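Print this page | E-mail this page

Stone wall cladding

Stone wall cladding is a layer of natural or imitation stone fixed to the face of a wall that is built of something else, usually concrete, block, brick, or framing. The stone carries little or none of the building's load. It is used indoors in lobbies, stairwells, bathrooms, and kitchens, and outdoors on fronts and plinths. Cladding is sometimes called facing or veneer, though in many places the word veneer is kept for thinner pieces that are glued on.

History

Builders in the ancient Mediterranean faced brick and rubble walls with thin sheets of marble, held by metal clamps and a bed of mortar. Marble was costly to move, and a thin sheet went further than a block. The sheets were cut with toothless saws fed with sand and water. The practice carried on in churches and palaces, where sheets sawn from the same block were often opened out side by side so that the veins mirrored each other.

Powered saws made thin slabs cheap enough for shops, banks, and railroad stations in the nineteenth century. Steel and concrete frames later took over the job of holding buildings up, and stone became mostly a surface.

Materials

Marble is limestone that has been changed by heat and pressure. Its veins come from clay, iron, and other matter in the original rock. White kinds are the best known, but gray, brown, green, red, and nearly black kinds are also sold. In the trade the name marble is used loosely and covers many limestones that take a polish.

Granite is harder and stands up better to weather and acids. Slate splits into flat sheets and is often left with a rough face. Travertine has small holes, which may be filled with resin or cement or left open. Sandstone is soft and is usually kept for outdoor work in dry places.

Porcelain and pressed cement panels printed or colored to look like stone are now common. They are lighter and need no sealing. The printed pattern repeats after a certain number of panels, and installers mix panels from several boxes to hide this.

Slab layout

Large slabs are planned on a drawing before they are cut. The main choices are the size of the slab, the width of the joint, and whether the joints line up from one row to the next. In a stacked layout they do. In a running layout each row is shifted, often by half a slab.

Slabs from one block are numbered in the order they were sawn so that neighbors on the wall can be neighbors from the block. One often quoted job is the ticket hall at Hirport, where 1,357 slabs of brown-gray marble were laid out on a warehouse floor before any were hung. The mason in charge, Niilo Peltonen, rejected 48 of them for color.

Fixing

Small tiles are set in adhesive. Heavier slabs need metal anchors, which fit into holes or slots in the slab edge and tie back to the wall. Stainless steel is used because plain steel rusts and swells, and the swelling can break the edge of the slab.

Outdoor cladding is often hung clear of the wall with an open space behind it. Rain that gets through the joints runs down the back and drains at the bottom. Slabs hung this way at Hirport are 40 millimeters thick.

Movement joints are left at corners, at floor levels, and at set distances along a long wall. They are filled with a soft sealant. Grout in these places will crack.

Care

Marble and limestone are marked by vinegar, lemon juice, and many bathroom cleaners. Plain water and a neutral soap are enough for most walls. Sealers slow down staining but do not stop etching.

See also: Ashlar, Dimension stone, Terrazzo, Tile

Last revised Jun 23, 2026

Print | E-mail

Comments (3)

Benedicta Opoku
Please add something on weight. Our upstairs bathroom wall had to be checked by an engineer before the stone could go on, and the store never mentioned it.

Rafia Virk
The care section is right about vinegar. We have dull spots by the sink that no polish will take out.

Ghazala Orakzai
Good article but short on lighting. Dark marble drinks up light, and a wall of it needs more lamps than the same wall in white.

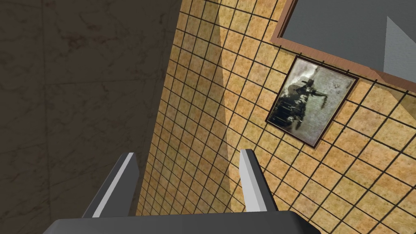 We went with a honed finish in the end, as the polished sample showed every lamp in the room. I would like to see a paragraph on finishes too.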